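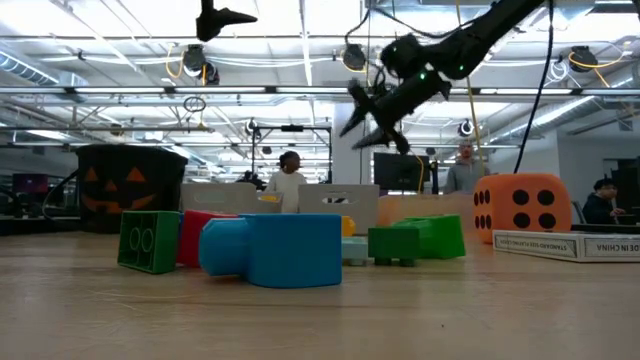 From: Siu-fong Hsu
To: toyswap list
Subject: Re: Sorting before the December swap

Iida Hämäläinen wrote:
> Could someone remind me what we decided on mixed bags of building
> blocks? I have four bags from the Cantero Street drop-off and they
> are all different makes. Also, do we still take sets with parts
> missing? One family brought a train set with no engine.
>
> Iida

Hi Iida,

Mixed bags are fine. We stopped splitting them by make last year because it took a whole evening and the kids tipped them together anyway. What we do need is for the big toddler blocks to be kept apart from the small ones. The small ones go on the back table with the "3 and up" card, and the toddler ones go in the low bins by the door.

Please wash them first if you can. A mesh bag in the sink with dish soap works well. Don't use the dishwasher – I lost a batch that way, they came out warped and would not click.

On missing parts: yes for trains, blocks and play food, no for puzzles and board games. Put the train track out with a note that says "no engine". Last time somebody took a set like that within the first hour.

A few other things while I'm writing:

The hall opens to us at 8:30 in the morning, and doors open to families at 10. There is room for 35 tables. As of last night 14 are spoken for, so please pass the word along.

Each family gets one ticket per item they bring in, up to 20. Books don't need tickets.

We are still short of boxes. The grocery store on Kavent Road will hold flat ones for us if you ask at the service desk before noon.

No stuffed animals this time, please. We had 116 left over in the spring and the thrift store only wanted a handful.

I can pick up your bags if they're too heavy for the bus. I'm usually home after 6.

Siu-fong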